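Ticket 697: Girkell booking page drops the second child from a sibling enrolment
Opened 24 November 2020. Priority: normal. Site: Dafis playgroup and toy library
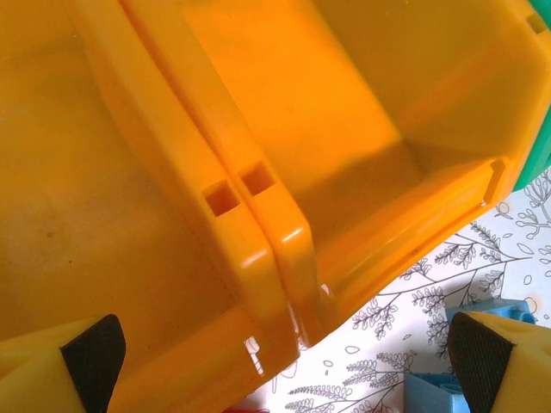 When a parent enrols two children on the one form, the first child saves and the second disappears after payment. The receipt still shows both fees. Reported by the office at Dafis, who found it while checking the Term 1 2021 roll against the bank deposits.

Steps to reproduce
Log in as a parent, choose Enrol, add a child, press Add sibling, fill in the details, pay. Open the roll from the admin side. Only the first child is listed.

Update 1
Tried it on the test site with the same browser version as the office. Both children saved. Tried again on the live site and lost the second one.

Update 2
The live site is still running the Trirkell payment plug-in from July. The test site has the newer one. Asked Dafis not to take sibling enrolments online until this is sorted — single enrolments are fine.

Update 3
Plug-in updated on live after hours. New sibling enrolments now save properly. The ones already lost don't come back by themselves, so we pulled the payment log and found 5 families affected. The office has the list and is adding the children by hand. Please use the original payment date or the waiting list order will be wrong.

Update 4
Office asked whether Aden has the same fault, as it uses the same form. Checked. Aden was moved to the new plug-in when its fees changed, and its roll matches its deposits.

Still open: the confirmation email prints the first child's name twice. Cosmetic only, moved to its own ticket. Leaving this one open for 24 hours in case the office finds another family missing from the roll.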